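Witwood Parallel Gripper Kit, second revision: long-term review

Posted 2022-02-24 in Tools and Kits

The Witwood kit is a two-finger gripper for small hobby arms. It ships as a flat pack of parts with a servo, a driver board, a wrist plate and a bag of fasteners. I bought mine in December and have used it since on a shared bench at the Tradham workshop, on an arm that several members built before I joined. The job is sorting and moving clothing. This review covers assembly, wiring, the fingers, the wrist camera mount and the software. I paid full price.

Assembly

The instructions are a printed booklet of 16 pages. The drawings are clear and the fastener sizes are printed at full scale, so a screw can be laid on the page to check it. Two steps are in the wrong order. The servo horn should be centred before the linkage goes on, and the booklet has it the other way round. If you follow it as printed, you will have to take the linkage off again. Witwood has a corrected sheet on its website but was still packing the old booklet with my order.

Bolt patterns on the wrist plate match the common small arms. Ours has an odd flange made in the workshop, and I had to slot two of the holes with a round file. The plate is soft enough that this was quick work. Threadlocker is not included and should be. The finger screws backed out on me within the first week. After a drop of medium-strength threadlocker on each, they have stayed put.

Wiring

The driver board takes power and signal on separate connectors, both keyed. The supplied lead is 400 mm long, too short to reach past the elbow on our arm. I made up a longer one. The strain relief is a single cable tie through a hole in the housing, and the hole has a sharp edge. Deburr it before you run anything through.

Current draw is modest in free motion and climbs steeply at stall, as expected. The board has a current limit set by a small trimmer. The factory setting is too high for cloth and I would turn it down before the first test. There is no marked scale on the trimmer, so this is trial and error with a meter in line.

Fingers

The standard fingers are long and flat, with a matte charcoal finish and a recessed slot near each tip. They suit this work better than the short rubber-faced pair sold as an extra. A long finger can slide under a fold without the body of the gripper pushing the heap along the table. The slot takes a pad or a strip of tape. I have tried both and currently run the fingers bare.

Cloth is difficult for any parallel gripper. There is no fixed shape to close on, and a flat single layer gives the tips nothing to pinch. The useful targets are raised folds and rolled edges. Knits are easier than woven shirts, because they bunch when pressed. Thin synthetic linings are the worst of what I have tried, and I have stopped putting them in the test pile.

The surface under the cloth matters as much as the finger. On a bare bench top the tips skate. A fine woven cover has some give, and the tips can press down a little before closing. I would budget for a cover along with the kit. Ours is light gray, which also helps to separate coloured garments from the background in the camera view. 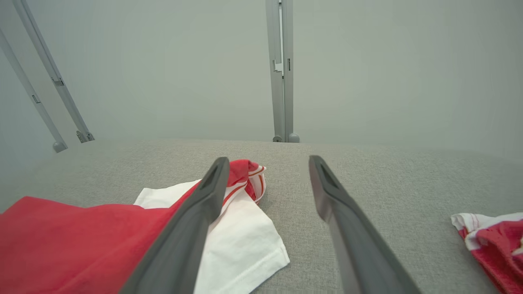
Wrist camera view with the fingers apart and the left one over the red and white garments.

Wrist camera mount

The mount is a small bracket that holds the camera behind the fingers and looks along them. Both fingertips stay in view when open, so the gap between them can be judged against the target directly. I consider this the best part of the kit. The adjustment is a single pivot screw with a serrated washer, and it holds its angle well. The angle marks are moulded in but too shallow to read without a torch. I scribed my own.

One weakness is that an open finger lying over the pile covers part of what you want to see. This is a matter of geometry and any camera in that position will have it. Taking a look from higher up before moving in is the usual answer, and the software allows for it.

Lighting should be soft. With a bare lamp over the bench I had glare on white fabric and poor edges in the image. A diffuser over the same lamp fixed most of it.

Software

Witwood supplies a basic control panel and a Python library. The panel is adequate for setup: open, close, speed, current limit readback. The library is small and reasonably documented. Position readback is good. Force is estimated from current and should be treated as a rough guide only, particularly at low speed, where friction in the linkage hides most of the signal.

My one serious complaint is the timeout. If the host drops off the bus, the gripper holds its last command for 46 seconds before releasing. The value is fixed in firmware. I wrote to the company and had a reply from Blandine Royer in support, who confirmed it and said a user setting was planned. No date was given.

Compared with the Corness

The workshop also owns a Corness gripper, which costs more. It is stiffer, the linkage has less play, and its timeout can be set. Its fingers are short and thick, and the camera bracket is sold separately. For blocks, tins and printed parts I would pick the Corness. For clothing I reach for the Witwood.

Verdict

Good: finger length, camera bracket, keyed connectors, sensible spare fasteners.
Bad: booklet order, short lead, unmarked trimmer, fixed timeout.

Recommended for soft goods on a small arm, provided you are comfortable with a file and a soldering iron. Replacement fingers are sold in pairs.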